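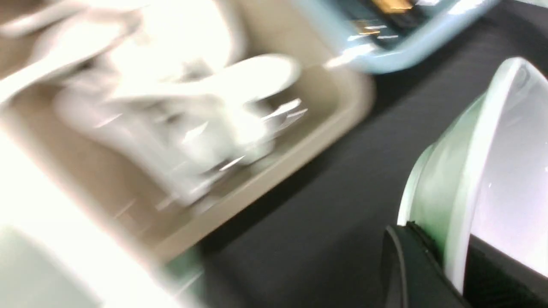

Gripper at the bins during Modora's tableware picking comparison.

Modora shares first results from its tableware gripper comparison

Lai, Dec 30, 2018 – Modora is very pleased to share the first results of a piece of work that has kept our small workshop in Lai happily busy since November. Over those weeks we have been trying out two sets of gripper fingers, the Hekalum and the Stunus, on a job most of us do at home every day without a thought: taking bowls, small dishes, soup spoons and chopsticks from their bins and setting them out on a serving tray.

We chose tableware for a simple reason, and it's one that anybody who has ever cleared up after a big family meal will understand. Bowls nest tightly together, spoons tangle, and chopsticks are thin and smooth and like to roll away (ours certainly did!). A gripper that is lovely with one of these can be quite hopeless with the next, and we wanted to know how far a single set of fingers could be asked to go before it needed help.

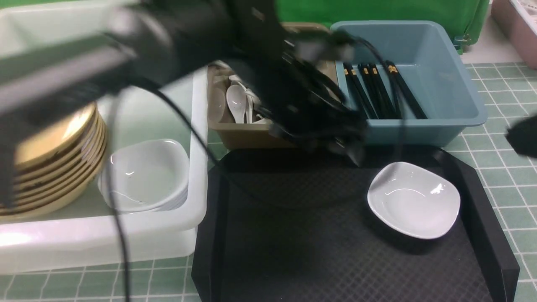

Each set of fingers was given the same work, with the same arms and the same control settings, and we kept a note of every attempt, good or bad. The first 200 attempts were treated as practice and left out of the results. After that we recorded 1,066 attempts in all, of which 900 ended with the right item safely on the tray. The Hekalum fingers did very well with the small square dishes, where a gentle, even hold matters a great deal, while the Stunus fingers were the steadier of the two with chopsticks. Spoons were hard going for both, particularly when the handles had crossed, and we should like to spend a good deal more time on them in the new year.

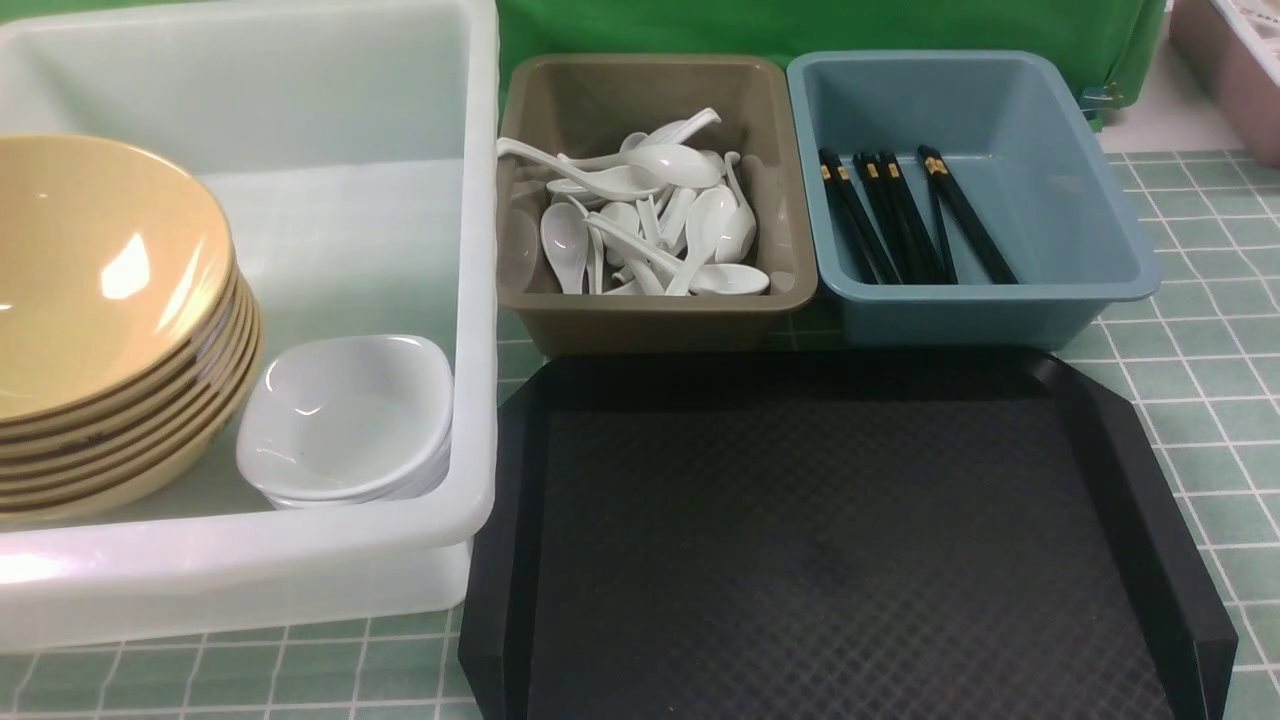 Bok-nam Noh would like the next round to be harder still, and told us that a heap of spoons in a workshop is a kind heap compared with what comes out of a restaurant dishwasher at ten at night. Mixed bins, with spoons and chopsticks thrown in together, would be a fairer test in Noh's view, and we're inclined to agree.

We also looked at where the cameras ought to go. A view from above is a great help in choosing which bin to reach for, but once the fingers are close the arm tends to hide the very thing it is after, and a small camera at the wrist can then see what the other one can't. Of the recorded attempts, 665 used both views together, and the team found these much the easiest to go back over when something had been dropped or missed.
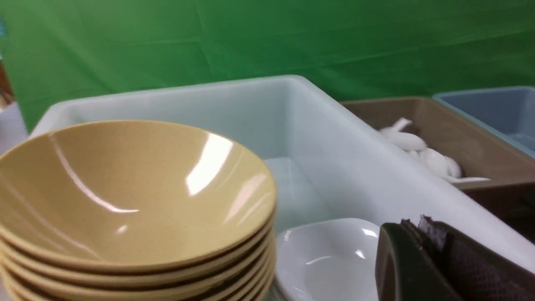

Bowls deserve a word of their own, as they gave us some of our longest afternoons. Lifting the top one from a stack without bringing its neighbour along for the ride is a delicate business, and small changes to the angle of approach made more difference than any change to how hard the fingers closed. Both sets improved once we had slowed the last part of the reach, and we have kept that slower approach as our starting point.

The full notes, including the attempts that went wrong, will be sent free of charge to any school, kitchen or workshop that would find them useful. Modora would also be glad to hear from anyone with a finger design they would like to see put through the same work. Please write to Berkay Kaplan at the Modora workshop in Lai, and do mention which kinds of tableware you handle most.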